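Courses > Automation and Everyday Work > Week 5 > Handout: Can it do the chores yet?

Okay, so last week I got sidetracked by the dishwasher argument (thanks, Genji Yoshida, it was a good argument) and we never got to the question I'd promised: can a machine tidy up after you yet? My short answer is "some of it, slowly, if you're fussy about what you leave lying around." The long answer is this handout, so please read it before the tutorial and bring your own list of chores you'd happily hand over.

Start with the most boring job in the house, putting stuff away. You reach into the toy box or the bottom of the fridge, grab a thing, and put it somewhere else. You don't even look half the time! For a robot that's at least three problems stacked up: finding the thing, deciding where to hold it, and getting it out without whacking the sides of the container. Shop-floor people call it bin picking, and they've been grumbling about it for longer than most of you have been alive.
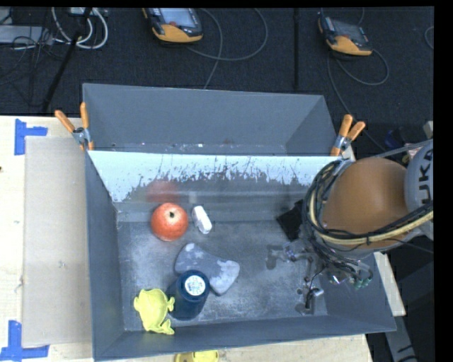
Fig. 1. Mixed items in a grey bin, with the arm reaching in from the right.

Have a think about which one you'd go for first. I'd take the bottle, personally, because a cylinder is a pretty forgiving shape for a gripper. The round red fruit is harder than it looks (squeeze too little and it rolls, too much and you've got juice), and it's sitting near the back wall, so the fingers need room to get in around it. The yellow fish mould has fins and a forked tail, which is lovely for a kid's hand and a pain for grasp planning. And then there's the flat, curved thing. Flat things are my favourite to set in assignments, sorry.

Now, the shop floor. Mieke Peeters came in from Trastmont in April and told us their packing cell does one size of carton all day and does it well. Change the carton and somebody spends the arvo reteaching it. Keep that in mind when you read the Flallwood case: 300 picks, 9 of them dropped, and everyone was chuffed. Would you be chuffed if it was your crockery?

My own view, and you're welcome to have a go at me over it: sorting solid objects is close, laundry is a fair way off, and anything under a couch is hopeless for now.

For the tutorial, pick one chore from your own place and write down every step, including the ones you do without noticing. Five steps minimum. If you've only got two, go and do the chore again and watch your hands. Reading is the Vigfúsdóttir chapter, and skip the Kodevora appendix unless you're keen on the maths.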